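Divided lunch tray vs one big tub – settle this for me

Forum: Kitchen & Pantry > Lunches and Snacks

tinsnips_otport
September 5, 2022
I do a snack table for our crib night in Otport, usually 16 people, and I've gone over to a stainless tray with compartments. Sausage in one, cheese in the next, a steel divider keeping the peace between them. My brother-in-law says this is fussy and everything should go in one tub "like normal people". He also puts ketchup on perogies, so consider the source.
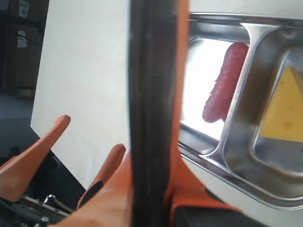
Re: Divided lunch tray vs one big tub

mapleandmustard
Tray, every time. Cheese that has spent an hour against sausage is no longer its own cheese. Is that the Sjöberg one? I had one for four years and the only thing wrong with it was my neighbour, who borrowed it.

tinsnips_otport
No idea, the sticker was gone when I bought it. Church sale, $4.

Octavian Dobre
I'm with the brother-in-law. A tray has corners, and corners have old cheese in them. I use a big smoky plastic tub with rounded corners and a lip all the way round, and you can wipe it in one go. Yes, the bottom scuffs. So does the bottom of everything I own.

plumjam_again
The scuffs are my whole objection. Tinsnips, you've got one of those dark tubs as well, haven't you? Show him what the floor of it looks like under a light.

tinsnips_otport
Fine, but this is going to help neither side.

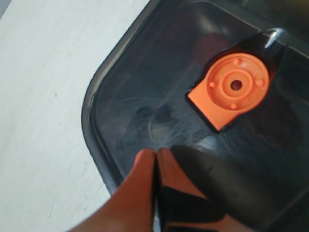 The dark tub, swirl marks and all.

Octavian Dobre
Looks lived in. I'd eat out of it.

mapleandmustard
You'd eat out of a curling shoe, Octavian.

plumjam_again
Those swirls look like the green side of a sponge to me. Soft cloth and dish soap, and no powder of any colour. I ruined a Zetetti tub that way in May and it went from smoky to foggy in an afternoon.

Octavian Dobre
Then buy another. They're cheaper than therapy, or than a Plilness, anyway.

tinsnips_otport
All right, other question while I've got you. Does anyone put a cloth under the tray, or straight on the table? 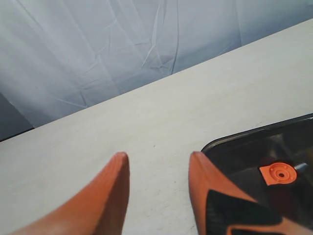
mapleandmustard
I gave up on tablecloths for snack nights years ago. They slide, somebody's elbow goes with them, and then you're picking olives out of the heat register. A plain pale top like yours is fine bare, and it shows you every crumb, for better or worse – I can see a few little dark specks on it from here. If you must have fabric, iron it first, or it'll look like the one hanging behind your table, which has more creases than my road atlas.

tinsnips_otport
The ironing board is holding up the printer. Bare table it is.

plumjam_again
Put a folded tea towel under the tray at least. Steel on a hard top makes a racket every time someone goes back for cheese.

Octavian Dobre
Plastic doesn't.

mapleandmustard
Somebody lock the thread.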